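1/
Okay, suitcase people, I need you. We fly on 21st June and I finally pulled the big cream hard-shell out to see what state it's in. Short version, it's a bit grubby and I still love it. Long version is this thread, sorry in advance

2/
Background - it's a Celetti, bought on sale for 84 dollars, and I picked it purely for the color. Cream! For a bag that goes under an airplane! My sister laughed at me in the store and she's still laughing

3/
It's been sitting in the hall closet since December with the ski socks in it. (Clean ski socks. I think.) So first job was emptying it, second job was turning it up and having a good look at all the places I never look

4/
I had never really noticed how much shaping goes into molded plastic. Long channels and ridges side by side, and a yellowish tint down in the grooves. Is that just what cream plastic does when it gets older? Mine lives in the dark, so I can't blame the sun

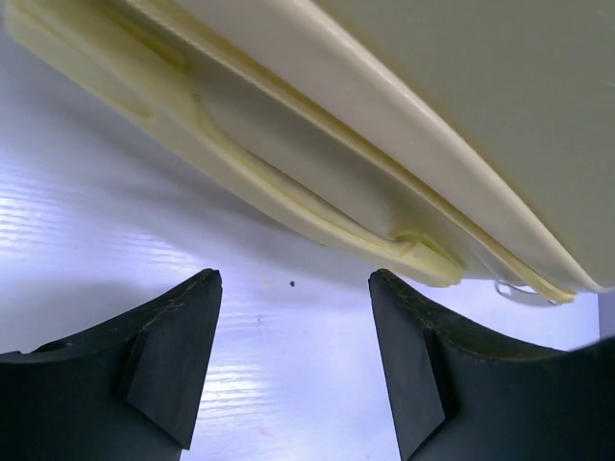
5/
Cleaning so far: warm water, a drop of dish soap, old T-shirt. For the grooves I wrapped the shirt around a butter knife and went along them one at a time with a podcast on. Weirdly relaxing. Would do again, probably won't

6/
Please don't tell me to use bleach. Liam Dobson from my old office bleached a white carry-on once and it went the color of weak tea. He still brings it to things

7/
Magic eraser people, I hear you, and I have one under the sink. I tried it on a tiny patch and I think it takes the texture down a little, so I'm saving it for the really dark marks. Go light if you go at all

8/
Now the wheels. I care about these way more than the outside. Last trip we stayed in an old part of town, the sign on the corner said 1773 and I believe the cobblestones were original. I dragged this thing over every one of them at six in the morning. Sorry, neighbors

9/
So I got right down at the corner. Black rubber wheels, cream housing, and plenty of thin gray scratches and little specks on the shell next to them. I don't mind scratches. Scratches mean it went somewhere
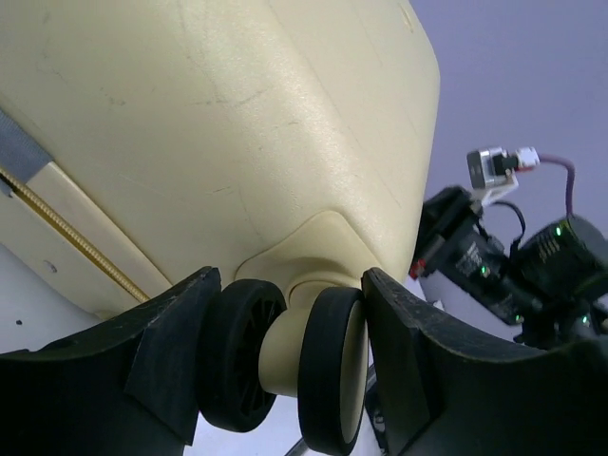
Bottom corner, with the spinner wheels and the gold zipper. Still think the gold was a good choice

10/
What I do for wheels, if it's useful: tweezers for hair and thread around the axle, then a damp cotton swab, then let everything dry overnight before it goes back in the closet. I skip the oil. I used some on a different bag and it picked up every bit of fluff in the airport

11/
Zippers get a dry toothbrush and that's it. Some people run a candle along the teeth and I might try that if it starts sticking. Has anyone done the candle thing on a gold one? Does it leave a white line?

12/
Somebody asked in replies if I've thought about a cover, one of those stretchy ones. I own one! It's Mapplebeck, it has lemons on it, and it takes me longer to get on than packing does. It's in a drawer and there it stays

13/
Next question for the group is the yellow. There's the cream, and then there's this pale yellow band, which I like a lot more than the gray marks. I can't decide if it would look better scrubbed or left alone, so it's getting left alone this week

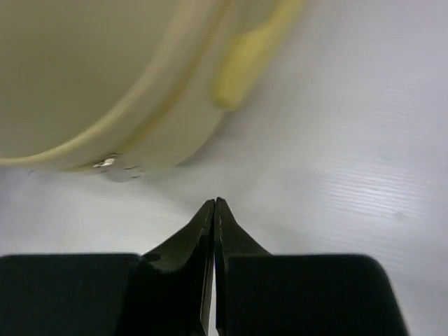 The yellow against the cream. Butter and vanilla ice cream, basically

14/
Packing plan, for those who only came for the packing plan: shoes at the wheel end so it doesn't tip, jeans rolled, everything else folded flat. Toiletries in a zip bag inside another zip bag. I learned that one from a bottle of conditioner

15/
I get 2 pairs of shoes. That's the rule. I have already broken it in my head, because sandals are basically socks if you think about it

16/
Also we're taking a gift for Nimal Abeysekara, who is putting us up for the first few nights, and it's a ceramic bowl. It's going in the middle with sweaters all around it. Yes, sweaters in summer, he lives up a mountain, I checked

17/
My mom wants me to buy a new bag. I looked, and the one I liked was almost 1000 dollars. For a box! With wheels! I'll take my scuffed cream one and buy a lot of lunches with the difference

18/
Going back in with the T-shirt and the soap tonight. If you've got a trick for gray scuffs on textured plastic that isn't bleach and isn't the eraser, put it under here. Toothpaste has come up twice already and I'm nervous about the mint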